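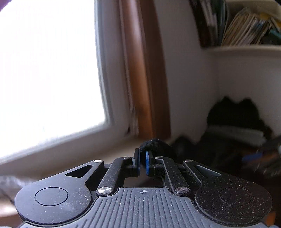 *A small, fuzzy black object held in a gripper.*

## What happens to lost things

The ferry between Morkport and Plillosholm takes 20 minutes, long enough to take off a coat and forget it. The crew walks the cabin at each end and puts whatever is left into a gray bin behind the ticket counter. Last year the bin took in 292 items, according to the log at the Morkport terminal.

Gloves come first, nearly always one at a time. After those come umbrellas, water bottles, reading glasses and children's shoes. Phones are turned in often but rarely stay overnight. They ring, someone at the counter answers, and the owner is back on the next boat.

The rest moves more slowly. Each item gets a paper tag with the date, the sailing and the part of the boat where it was found. It stays in the terminal for 9 weeks. Wet clothes are hung up before they go on the shelf, and food is thrown out the same day. Wallets and keys are kept in a locked drawer, and anyone asking for one has to describe it before the drawer is opened.
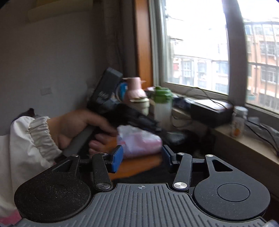
Lutano, the bus company on the Plillosholm side, runs a separate system. Its drivers drop things at the depot, which is open only in the morning. Passengers who change from the bus to the boat often don't know where they lost something, so they end up calling both places. The two offices began sharing a list in October, and the ferry staff say the phone has been quieter.

When the holding period ends, clothing goes to the thrift store on Lozano Street. The store washes it and prices most of it at $2. Single gloves go in a basket by the door, free to take. Glasses are sent to an eye clinic, and books stay on the ferry, on a shelf near the stairs.

The terminal's advice is simple. Write a phone number inside a bag or a coat collar. Call the same day, and have the sailing time ready. The counter opens at 6 a.m. and closes after the last boat comes in.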